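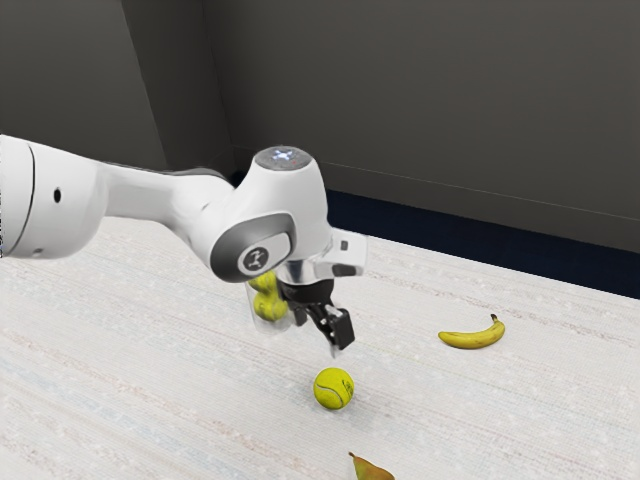
Figure 6.1 A white arm above a pale surface. Computer rendering.

Chapter 6
Waiting in Line

Most of us will spend a good part of our lives standing behind somebody else. We are not taught how to do it, and it shows. This chapter looks at the line as an economic object: a way of handing out something scarce when the price has been set too low, the staff have gone to lunch, or both.

Start with the bakery in Hiltmont, which sells a very good rye loaf at a price last raised when the mayor had hair. By 7 in the morning the line reaches the bus stop. The loaf is cheap in money and expensive in mornings, and a customer who forgets the second part will tell you it is a bargain. 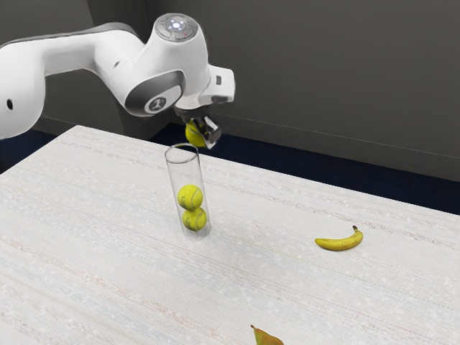
Economists call the second part a time cost. It falls unevenly. A retired teacher may enjoy the wait and the gossip that comes with it, while a nurse coming off a night shift pays dearly for the same bread. Raise the price and the line shrinks, but so does the number of people who can afford to stand in it. Chapter 7 takes up the shouting that follows.

Lines also differ in shape. The Pavix grocery chain gives each register its own line, which lets every shopper pick the wrong one personally. The Nazarenko ferry office has a single line feeding all of its windows. The average wait may be much the same, but the single line feels fairer, and complaints about it tend to be shorter.
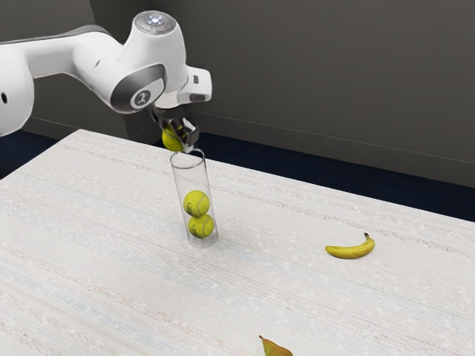
Then there is the line you cannot see. When Dolteo opened its housing list in November, 3,372 households applied for 59 apartments. Not one of them had to stand in the rain, and the office was rather proud of this. The wait was still there. It had only moved indoors, where it could go on for years.

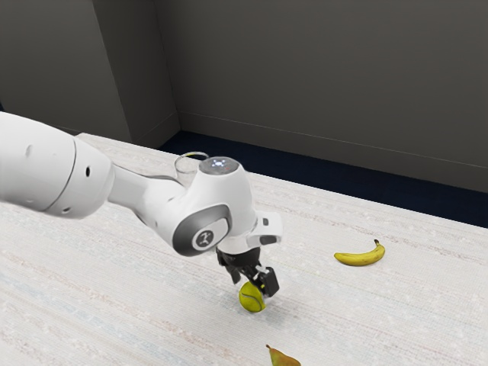
Figure 6.2 Tennis ball held just above a table. Computer rendering.

Before reading on, write down the last thing you waited for and what you would have paid to skip the wait. Keep the number. We will need it in Section 6.1, where arrival rates come in.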